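**Community solar subscription for a small shop — do the credits really line up with the bill?**

Manuela Tedesco

Hi all. We run a small repair shop in Osholm, rented unit, flat roof that isn't ours so no panels for us. Got a letter from Jotent saying we can subscribe to a share of the Plikdale solar field and get credits on our regular power bill. They say we'd save on every kWh the field makes for us. Term is 19 years!! but you can leave with 2 months notice.

Last year we used 3391 kWh, mostly lights, compressor, and a space heater I'm not proud of. What I can't work out is

- do I get two bills or one
- what happens in January when the sun does nothing
- does the landlord need to sign anything

The guy on the phone was nice but kept reading me the same paragraph. Need to decide before the enrollment window shuts. Thanks

**dkw_carrasco**

Two bills. Thats the part that trips people up. The utility bill shows the credit, then Jotent bills you seperately for the share, a bit less than the credit was worth. The gap is your savings. Ours runs a month behind, so the first month you pay the utility in full and think you've been robbed. Give it time.

Landlord: no, as long as the meter is in your name. Check that first. If the power is rolled into your rent you can't sign up at all, at least over here in Carrasco. Same utility so should be the same rule.

Winter — credits shrink, and so does the Jotent bill. Summer you build up extra and it carries over. Look for the word "rollover" in the contract, and look for what happens to leftover credits if you move. In ours they're gone after the final bill. We lost a little that way on the old unit, not a fortune.

Also don't let them size you at 100 percent of last year. Ask for less. We took 89 percent and still had credits sitting there in the fall. If you swap the space heater for something better your use drops and you're stuck paying for a share you can't use up.

**plikdale_pete**

its a scam, they put the panels on good hay ground. my cousin signed up and his bill went UP

**R. from the hill road**

Not a scam. Pete's cousin put in a hot tub.

Agree with most of the first answer. Couple things to add, typing fast, on break:

Read the escalator clause. Some contracts raise the share price each year no matter what the utility rate does. A discount tied to the credit value is safer than a fixed price that climbs.
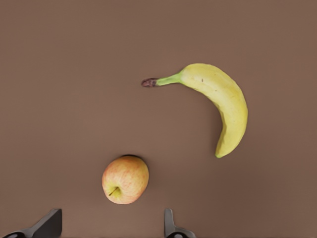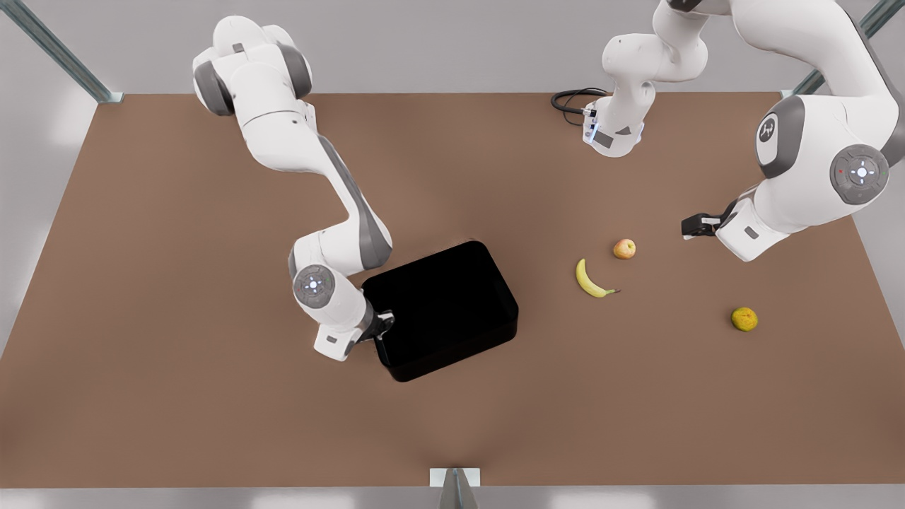
Get the notice period in writing, too. Mine said one thing on the flyer and something longer on page four of the agreement. When I called they honored the flyer, but only after I emailed them a scan of it.

And have your account number and a full year of bills ready before you enroll. One digit wrong on my form and the credits went nowhere until someone fixed it. Took two billing cycles, they did backdate it.

If the meter's in your name and there's no escalator I'd go for it. Start small, you can usually add to the share later if the field isn't sold out.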